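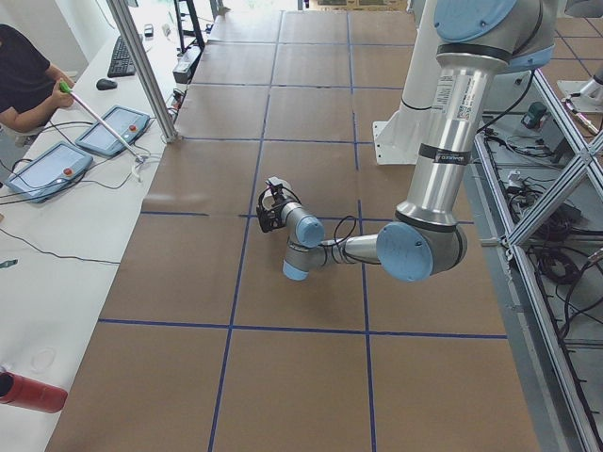

Murkelwood a repris en octobre la collecte d'exemples pour Clostik, son système d'apprentissage destiné aux bras de manipulation. Objectif affiché : 2 000 démonstrations avant de relancer l'entraînement. On en est à 261. Le poste est resté simple, une grande table couverte de papier kraft, quadrillée au ruban adhésif bleu, et le bras à pince noire qui travaille au-dessus. Chaque case sert de repère pour varier la position de départ des objets. Deux consoles de commande sur le bureau d'à côté, à portée de main.

Première série : les tasses. Debout, retournées, couchées, anse d'un coté ou de l'autre. 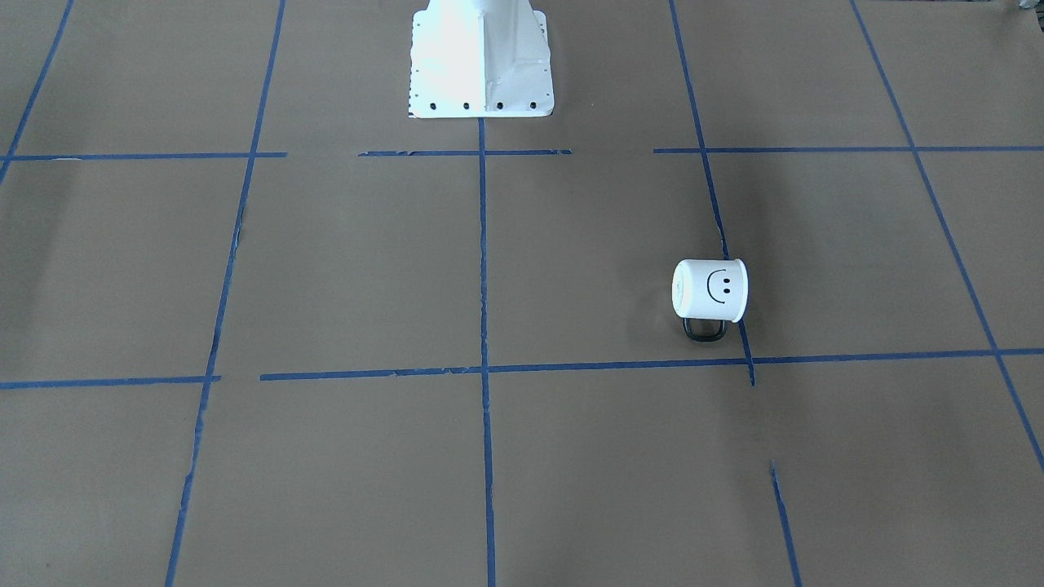 La série couchée est la plus longue, 122 essais prévus à elle seule. « On garde aussi les ratés, le modèle en a besoin », précise Satish Singhal, responsable de la collecte. Les prises hésitantes sont étiquetées à part, puis relues par l'équipe de Rudd, partenaire du projet. Rythme actuel : 20 essais par heure, pauses non comprises.

Suite du programme : bols, couvercles, puis objets souples. Pas de calendrier pour l'instant. Une partie des données devrait être ouvertes aux labos qui en font la demande, conditions à préciser.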